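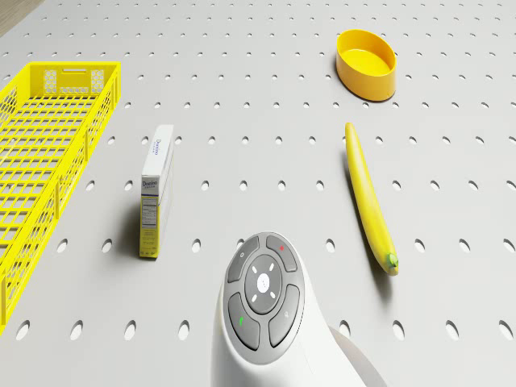

How do you take a canal boat through a lock with only two people on board?

One person stays at the helm and the other works the gates and paddles from the bank. The steps below are for going uphill in a narrow lock. Notes on going down come after.

Before you reach the lock

Slow down well before the lock landing and let your crew member step off. They should step, with the boat alongside and almost stopped. Jumping across a gap is how most ankles get hurt on the Skastley Canal. They carry the windlass in one hand and nothing else.

Tie up at the landing if the lock is against you, meaning the water inside is at the wrong level. One line from the center of the boat is enough for a short wait. If another boat is coming down, let it use the lock first and you will find it set for you.

Going up

1. Check that the top gate and top paddles are fully closed.

2. If the lock is full, empty it with the bottom paddles. Open the bottom gates when the levels match. If a gate will not move, wait. Pushing harder does nothing until the water is level.

3. Bring the boat in slowly. Keep clear of the sill and the top gate, and hold the boat steady with the engine in low gear.

4. Close the bottom gates and wind down the bottom paddles.

5. Open one top paddle halfway. Wait for the boat to settle, then open it the rest of the way. Do the same with the second paddle.

6. When the lock is full, open the top gate and take the boat out. Close the gate and drop the paddles behind you.

Never leave a windlass on the spindle. If the catch slips, it will spin off and can break an arm.

Going down

The order is reversed, with one important difference. There is a stone sill under the top gate, and it is hidden when the lock is full. Keep the stern forward of the white line painted on the lock side. A boat that catches its rudder on the sill can tip and flood in less than a minute. If anything looks wrong, the person on the bank closes the bottom paddles first and then opens the top ones slowly.

Do not tie the boat tight in a lock that is emptying. Take a turn around the bollard and keep hold of the loose end so you can let line out.

Talking to each other

The engine and the water are loud, so agree on hand signals before you start. Ours are one arm straight up for stop and both arms crossed for close the paddles. Abílio Abreu, who taught me on the Teixeira flight, would not touch a paddle until the helm had nodded at him, and I still do it that way.

Local notes

The lock at Drudonlow has a stiff ground paddle on the towpath side — use a long-handled windlass if you have one. At Atthorpe the landing below the lock is short and has room for 2 boats. The winter closure there starts on 10th December, and the pound above stays low for a while after it reopens.

If you are new to this, allow 20 minutes a lock and plan a short first day. Put the windlass back in the same place every time, and carry a spare.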